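Search this site
Search
Go

Small Whiteboards Now Available in All Study and Meeting Rooms
18th October
By the Facilities and Room Services Office, Yordanov Learning Center
Shares 7 Comments 2

The Room Services Office is pleased to announce that the placement of small tabletop whiteboards in the study and meeting rooms of the Yordanov Learning Center is now complete. The work began in August with the rooms on the ground floor and has since been extended to the Prulier Wing and the upper level. A total of 35 boards are in use. Members who reserve a room no longer need to request a board at the front desk, and the paper sign-out sheet has been withdrawn.

The decision to provide small boards followed the annual survey of room users, to which 124 members responded. The most frequent request was for a writing surface that could be used while seated. The large wall boards in the older rooms remain in place and will continue to be cleaned on the present schedule, but many members working in pairs told us that they preferred to keep their notes on the table between them. Tutors in the language and arithmetic programs made the same point. A learner who is asked to write a word or a number at a wall board must leave the table to do so, and several tutors felt that this interrupted the lesson.

Members are asked to observe the following arrangements.

Each board belongs to the room in which it is found. Boards should not be carried to another room, even for a short time, as the evening staff check each room against its inventory card before closing. If a room is found without its board, please inform the front desk when you collect your key.

Only dry-erase markers may be used. Two markers and a cloth are kept in the tray beside the door of every room, and replacements can be had from the desk at no charge. Permanent markers, wax crayons and adhesive notes damage the writing surface. Three boards have already been sent for resurfacing for this reason, and the Office would prefer not to send more.

Boards should be wiped at the end of each reservation. Room reservations remain limited to two hours, and the last ten minutes should be set aside for clearing the table and returning chairs to their places. Work left on a board will be erased by staff at closing and cannot be recovered - members who wish to keep their notes should copy them before they leave.

Glare has been mentioned by some users of the rooms with overhead lighting. It can usually be reduced by changing the angle of the board a little or by moving it farther along the table. The Office is also reviewing the lamps in the Prulier Wing, and the results of that review will be reported in a later issue. 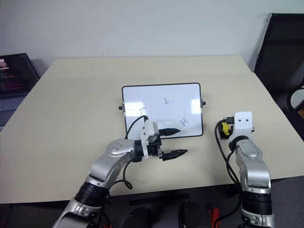
ZUNDEN, October - A small whiteboard with a thin black frame stands on one of the cream-colored tables at the Center, with a "2" in dark blue marker near the top. The tables themselves are unchanged. Their pale surface marks easily, and members are reminded that markers should be capped when not in use and that writing should be kept to the board. Ink on a tabletop should be reported to the desk at once so that it can be treated with the correct cleaner. Household sprays should not be used.

The cost of the boards was met from the furnishings budget for the current year, with a contribution of 30 percent from the Flurkarard Fund for Adult Learning. The Office records its thanks to the Fund for its continued support of the study rooms.

A further seven boards are being held in storage for use in the children's reading area, which will reopen when the new flooring has been laid. Program leaders who would like to borrow one of these boards for a class in the meantime may apply in writing to the Room Services Office. Applications should state the room, the hours and the name of the program, and should be received at least five working days before the class is due to meet.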